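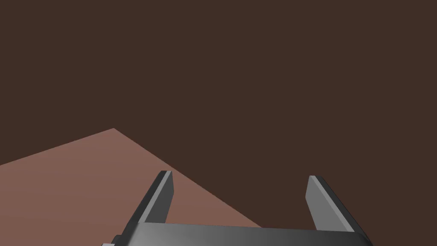 Dark brown, with a lighter brown in the corner

The Morning Voice
August | By Zerrin Bozkurt
Print this story | E-mail this story

At six in the morning, Ya-wen told the whole city of Olberg that she had never loved Fuseini Fiadzo.

"We were friends from the music school," she said into the microphone. "He carried my records. That is all."

Kai-wen, her co-host, laughed and pressed the button for the advertisement. In the studio the red light went off.

"You wore his jacket for 8 months," he said.

"It was a cold year."

The telephone had 106 messages before the second song. Most of the listeners did not believe her. One woman from Morora wrote that she had seen them dancing at the Clovitz, very close, and that Ya-wen was crying.

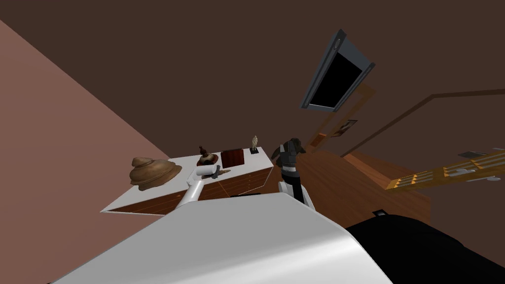 At the front edge of the dresser

Ya-wen read this message three times. She remembered the evening. Fuseini had played for 68 people in a room made for many more, and after the last song he asked her to come with him on the tour. She said she had the morning program. He said yes, of course, the morning program.

"Line two," said Kai-wen. "He does not want to give his name."

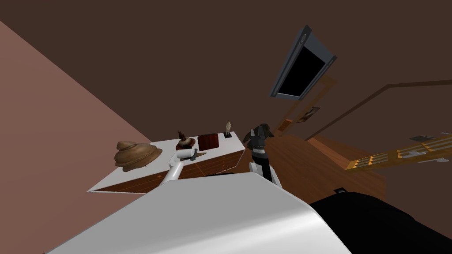 The dresser and the pinkish wall

She put on the headphones. The red light came on again.

"Good morning," she said. "What song can we play for you?"

For a moment there was only the noise of a street.

"Something long," said the voice. "I am parked downstairs and I have not decided yet."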